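WIDDEN HOUSE SHARED HOUSEHOLD
Minutes of the July house meeting

Held in the kitchen, 7:30 p.m. Nine residents present, two of them only until the rice was done. The Yoon room took minutes, having lost the draw.

1. Minutes of the last meeting
Accepted, with one correction. The phrase "a frank exchange about the dryer" now reads "an exchange about the dryer."

2. Dryer
Still squeaks. Premisik Appliance came out, listened to it, agreed that it squeaks and left a bill for $130. The house will pay this from the common jar. A proposal to pay it in the coins already in the jar was popular but was not put to a vote.

3. Hall closet
The closet has been cleared as far as the back wall, which several residents had never seen. Two sleeping bags, one tent pole and a fondue set were found. The fondue set has been claimed three times over and will stay on top of the fridge until the claims are settled. The tent pole goes out with the next bulk pickup.

4. Laundry and folding
This took up most of the evening.

The folding table in the basement was given to the Flindham Street rummage sale in spring, on the understanding that a better one would follow. None has. Residents have been folding on the stairs, on the ironing board and, in one case, on top of another resident's bicycle. It was agreed that beds are the obvious place and that people should stop carrying wet towels past the front door in search of something flatter.

The front bedroom offered its bed for shared folding on laundry evenings, as it is the biggest in the house and gets slept in late. The offer was accepted quickly, before it could be withdrawn. Terms as follows:

Shoes off at the door. The bamboo mat stays on the bed, and nothing damp goes on it. Folded clothes go to one side and unfolded clothes go somewhere else, the exact location being up to the folder's conscience. Everything is off the bed by 10 p.m.

There was a long discussion of T-shirts. The house is divided between those who fold in thirds, those who roll, and those who regard a drawer as a kind of lid. The folders in thirds asked for a house standard. The rollers said they would follow one if it was rolling. It was settled that a shirt should at least be laid out flat before anything is done to it, and that what comes after is private. 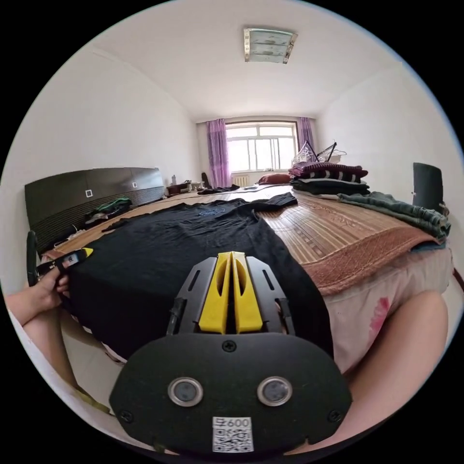

Knitwear was taken next. Sweaters are to be folded and stacked, never hung, after what happened to the gray cardigan, now a dress. Denim may go in its own pile. The question of whether jeans need folding at all was raised by the usual party and ruled out of order.

On dark clothes: the house owns a great many, and they all look alike by lamplight. Anyone who picks up a black shirt that fits suspiciously well is asked to check the label. A swap basket will go in the upstairs hall for a trial month.

5. Folding table, replacement
The Yoon room will look at secondhand ones and report back – with measurements this time, as the basement stairs have a turn in them. The earlier plan to build one out of the old closet doors was withdrawn by its author, who has seen the doors.

6. Any other business
The milk labeled "not yours" was discussed. Its owner did not come forward.

The kitchen window sticks again. Push from the left.

The meeting closed at 9:10 p.m. Next meeting in August, same kitchen. The back bedroom brings snacks.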